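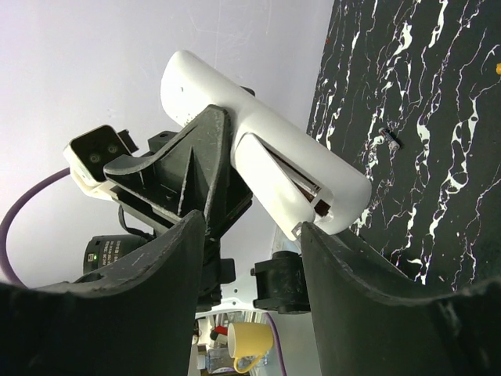
Cable colors, and whether I'm wasting my money on them. I have been slowly re-doing every cable on my bench and I've reached the stage where I have opinions, so I'm bringing them to you instead of my family. My position is that one loud color per bench is the right amount. Purple is a good one. You can pick out a purple cable curling down the left side of things at a glance, while the thinner black ones hanging near it are just black ones, and good luck to you. I'd like to do the same at home with the lead I unplug most. Before I order a 200-pack of assorted sleeving from Holtero, has anyone lived with colored cables long enough to regret it?

benchgoblin
Joined December
Posts: 2

---

solderless_in_seattle wrote:

Yes. I did the full rainbow. Looked great for a week. Then I needed a replacement in a hurry, the drawer only had black, and now "orange is audio" except for the orange one that's power and the black one that's also audio. I keep a legend taped to the wall. The legend is wrong.

Posts: 2528

---

mostly_velcro wrote:

Skip the color and label both ends. Masking tape and a pen. Colors only work as long as you remember what you meant by them, and I have met me.

---

benchgoblin wrote:

Labels fall off though. Mine do. There's a little drift of them under the desk, all saying MONITOR.

---

mostly_velcro wrote:

Then you're putting them on like flags. Wrap the tape all the way around and let it overlap itself. I've got some that have outlasted the things they were plugged into.

---

Tanglewood77 wrote:

Going to disagree with the velcro person, which I believe is now a forum tradition. Labels are fine if you can get your head behind the desk. I can't, I have a neck. One bright cable I can find by eye from a chair is worth any number of beautifully wrapped ones facing the wall.

Also the Holtero sleeving frays if you cut it cold. Hot knife, or heat shrink over the ends. The Gosling stuff is stiffer and doesn't like a tight curve, so leave it some slack wherever it has to bend.

---

solderless_in_seattle wrote:

Seconding slack. Everyone who gets into tidying goes through a phase of pulling everything guitar-string tight, and then they slide the monitor over two inches and the whole desk comes with it.

---

mostly_velcro wrote:

I'll give you slack. I won't give you purple.

---

benchgoblin wrote:

OK, compromise. One purple, wrapped tape labels on the rest, a loop of slack at every bend. Not buying 200 of anything. Does anyone have a use for a half-finished wall legend? I got a bit ahead of myself.

---

Tanglewood77 wrote:

Send it to Seattle, theirs is wrong.

---

solderless_in_seattle wrote:

What size is it? Mine's held up with four kinds of tape and I'd want it to cover the marks.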